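A kitchen with one table

I met Graça Figueiredo in March, in the flat above the shop Praltis, where she sells second-hand kitchen things. Readers of this page know the shop already. I wanted to speak with her about the kitchen itself, because she teaches small classes in it and many people have asked me how she manages in so little space.

She made coffee and we stood for a long time before we sat. "Everybody stands in my kitchen," she said. "There is one table, and when the table is covered with things it is more polite to stand."

I asked if she had ever wanted a larger kitchen. She thought about it. In her first flat, she told me, the kitchen had fourteen drawers, and she could never find the ladle. "I bought a second ladle. Then I bought a third one. When I moved out I found all of them in the same drawer, under the tea towels." Now she has two drawers, and one of them does not open completely.

What she has in place of drawers is the wall and the table. The tools she uses for cooking hang near the sink, where the hand can reach them with the eyes on the pan. The tools for eating stand in a holder on the table. She is quite strict about this separation. A spatula does not go in the holder with the spoons, even for one evening.

"If you put one spatula, next day there are four, and the spoons are at the bottom where you cannot see them. Then the children eat with a serving spoon."

The holder is emptied every Saturday. Graça takes everything out, lays it on the cloth, washes the inside with hot water and a little vinegar, and leaves it to stand for an hour. She says that most people wash their chopsticks every day and never wash the place where the chopsticks live. I must admit that I am one of these people. When I went home I looked into my own holder, and I will not write here what was in it.

She has also an opinion about drying. Wooden chopsticks should lie flat until they are dry to the touch, and only after this they can stand up. If they go in wet, the water runs down and stays at the ends. She replaces hers when the tips become dark or rough. The plastic spoons can go back immediately after the towel.

We spoke also about tablecloths. She bought hers from Bindel, in the year when they were closing the branch in Drekcombe, and paid very little for it. It is the kind you can wipe. Her mother had a white linen cloth, and Graça remembers that as a child she was always a little afraid at lunch. "I want a cloth that permits soup," she said.

On the day of my visit the spoons and chopsticks were already out on the daisies, with the holder behind them, and the cutting board hung at the back by the sink.

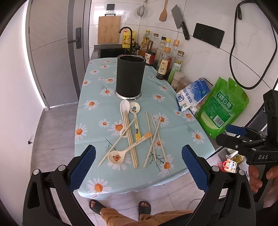 Ó Dubhghaill, to whom I read my notes by telephone, did not agree about the emptying. In his house the cutlery has stood in the same jar for years, he said, and a good rinse of the jar at Christmas is enough for anyone. He also keeps the spatula with the spoons and sees no harm in it.

I brought this to Graça and she laughed. "Then he must invite me to eat, and I will bring my own spoon."

She is not so strict about which spoons. She has never owned a complete set and does not look for one. In the shop downstairs people often ask for six of the same, and she sells them with pleasure, but at home she likes when each person knows their spoon. The ones with cartoon pictures are the first that guests choose, and she says this is true for adults too.

The next class is on 25th April, and it will be about knives and boards. There is place for five people, standing.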